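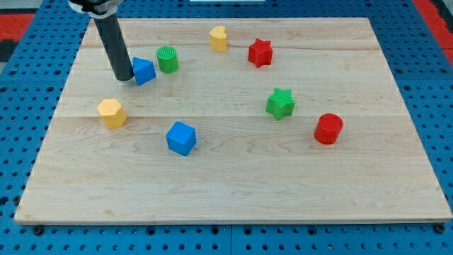

Moving a Hand-Sorting Station to the Arm: Guide for Station Leads

This guide applies to the sorting stations at the Grona building of Totance. It covers the change from hand sorting to shared work with the arm, and the duties of station staff once the change is made. Station leads should read it in full before the first shared shift.

Before you start

Staff who now sort by hand remain assigned to the station. Their work moves from picking parts to setting up boards, checking results, and handling the parts the arm passes over. Post the new duty sheet at the station before the changeover and go through it with each shift. Questions about pay grade go to the personnel office and should not be answered at the station.

Step 1. Run the practice set

Use the colored shape blocks for practice, not production parts. The set has two blocks each in blue, green, yellow, and red. Place them on the wooden board with space between them and leave the near part of the board clear. Vary the layout from one run to the next. A block may be turned at any angle.

Step 2. Let each person run the station

Every member of the shift completes 3 practice runs before working with production parts. The person at the station starts the run, watches it through, and records the result in Dremari. Leads may advise but should keep their hands off the controls.

Step 3. Record every stop

When the arm stops, enter code 101 and write one plain sentence on what was on the board at the time. Do not clear the board until the entry is saved. Stops are not counted against the person on shift, and leads must say so when they train new staff.

Step 4. Bring in production parts

Begin with trays of 200 parts. Stay at that size until the whole shift has had a turn. The full tray of 2,000 parts may be used only after the lead has signed the Mandagi form.

Step 5. Set the rotation

Checking is harder on the eyes than picking. Rotate staff between setup and checking at each break, and keep one person trained for hand sorting on every shift. That person takes over when the arm is down for service.

Changes to duties

Hand-sorting targets end on the day the arm begins production work. Leads should remove the old target sheets from the station. Staff who wish to train for arm service may apply through their lead in November.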